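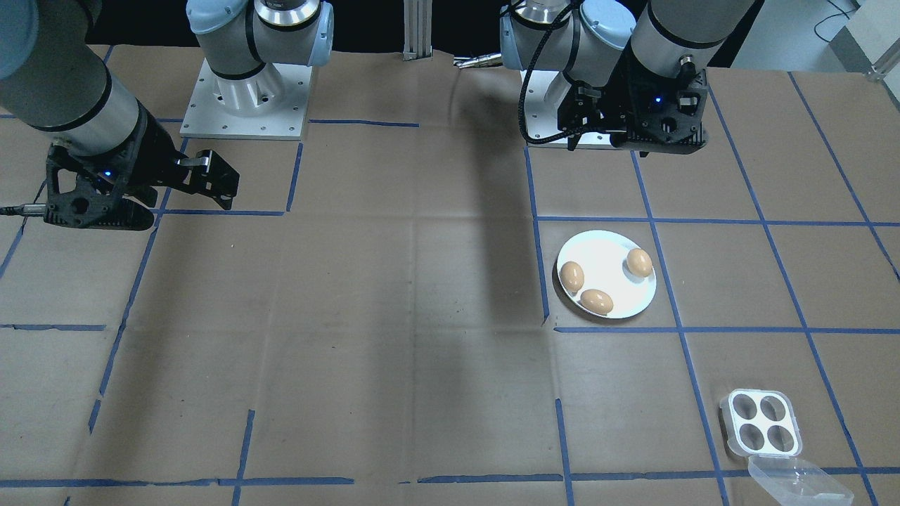 Should eggs stay in the carton they came in, or move to something else once you get them home?
Leave them in the carton, lid closed, on a middle shelf of the fridge, and only take out what you are going to cook.

Speaker notes – Eggs at Home: Storing, Moving, Serving
Cernstead Home Kitchen Evenings, Thursday, February 18, 2021

Slot is 10 minutes plus questions. Handout is at the back by the coats.

Opening
Say hello, thank Cernstead for the room. Ask who keeps eggs in the fridge door. Wait for hands. Most people will put one up. Tell them the door is the warmest part of the fridge and it gets swung open all day. Move on, don't lecture.

Slide 1, eggs on a plate
Leave it up while talking about moving eggs.
Three brown eggs on a round white plate, small clear carton nearby with four wells, all empty.
Points to make:
A flat plate lets eggs roll. Fine for a minute at the counter, bad for carrying across a kitchen. A folded dish towel on the plate fixes it.
One layer only. Don't pile them.
Pick up by the sides, thumb and two fingers. Squeezing the middle of one side is how shells crack.
Set the egg down, then let go. People drop the last half inch and that is where the hairline cracks come from.

Cartons
Pass around the two sample cartons, one pulp and one clear plastic. Plastic lets you check for cracks without opening it. Pulp cushions better. I use both and don't have a strong opinion.
Pointed end down, wide end up. The air pocket is at the wide end.
Small cartons are good for small households. If you live alone, a dozen can sit a long time.
Don't wash store eggs again before putting them away. If one is dirty, wipe it right before you use it.
Keep the date. If you move eggs to another container, cut the date off the old carton and tape it on. (Somebody will ask about writing on the shell. Pencil is fine.)

Cracked eggs
Cracked when you bought it – throw it out.
Cracked on the way home – break it into a clean covered bowl, fridge, use within 2 days.
Check each carton at the store. Lift the lid and nudge every egg. A stuck egg usually means a leak underneath.

Hard-cooked
Back in the fridge within 2 hours. Eat within a week. Mark them, because they look the same as raw from the outside. Spin test if there is time: cooked spins smoothly, raw wobbles. Bring one of each, and a towel.

Story, only if running short
The Sustdale pancake breakfast last June. We moved more than 400 eggs from the van to the kitchen on open trays and lost most of one tray at the door sill. The next load went in closed cartons, two people per crate, and we lost none. Keep it under a minute.

Questions likely to come up
Brown or white? Same inside. Depends on the hen.
Freezing? Yes, but out of the shell, beaten first.
Float test? Tells you age, not safety.

Close
Handouts, sign-up sheet for the bread evening at Sustdale. Take the sample cartons home.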